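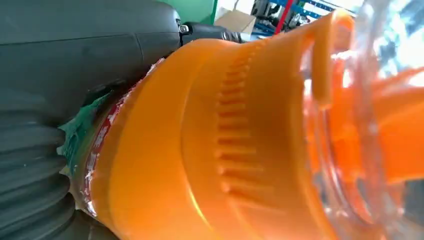

2 min read

Krasniqi has opened orders for Lelura, a soft-contact gripper kit for small robot arms, with first units due to ship in November. The company announced the kit on 7th August and is pitching it at labs and light assembly shops that handle molded plastic parts of mixed shape.

The kit consists of a dark gray gripper housing, a set of interchangeable contact pads, a small camera that mounts at the wrist, and a control box. Software is included. It records the camera feed together with jaw position and motor current, and exports both on a single clock.

Ribbed, glossy parts such as the orange one in the test cell at Krasniqi are the target workload. A flared rim gives the pad very little flat area to press on, and a glossy surface returns highlights that confuse many edge-detection routines. Clear plastic next to the part makes matters worse, as the camera picks up refracted copies of whatever is behind it.

"We tuned exposure for close range first and accepted a soft background," said Verna Delacroix, product lead for Lelura. "At contact distance the camera has to resolve the ridges on the part. It does not have to read a shelf across the room."

Grip force is set in software in 13 steps. The lowest is meant for thin-walled cups and bottles, and the highest for solid parts. Pads are held by a single bolt each and can be changed without removing the gripper from the arm. Krasniqi rates a pad set for 371 hours of contact time, after which the control box displays a replacement notice. The notice can be dismissed but is kept in the log.

The base kit supports 7 arm models at launch. An adapter plate, sold separately, covers others with a standard round flange, although users of those arms will have to enter the tool offset by hand.

Flolenetti, an integrator that has had a preproduction unit on loan, reported mixed results. Gwawr Hopkin, who ran the trial, said regrasping worked well on cylindrical parts with a collar or rim. Parts with bent tabs or loops were harder — the planner tended to choose the tab as a grasp point, and the pad would then slide. Krasniqi says a setting to exclude regions of a part from grasp planning will be in the shipping firmware.

Hopkin also asked for a longer camera cable. The present one limits wrist rotation on two of the supported arms. No change has been announced.

Vullance will handle distribution and repairs. Orders are limited to 17 kits per customer for the first production run, and the warranty covers the housing, camera and control box for one year. Pads and tape-on liners are treated as consumables. Pricing is by quote, and existing Krasniqi customers can trade in an earlier gripper against the base kit.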